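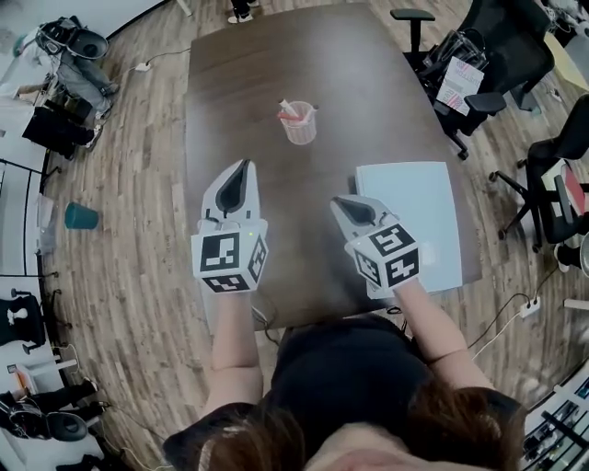 kesari_17: desculpem, mas "falha de comunicação" não explica uma garra que fecha sozinha. Foi cabo ou firmware?

trodby: Cabo. Trocámos e parou.

kesari_17: Parou durante quanto tempo? 10 minutos?

trodby: Dois dias - e sem erros no registo.

Pesquisar no fórum... Ir

mvale: A Steltivmont disse-me o mesmo em abril. Cabo novo, e voltou a fechar após 2,000 ciclos.

trodby: Discordo, a tua versão é outra.

kesari_17: Então publica o registo. Até lá não meto lá os dedos.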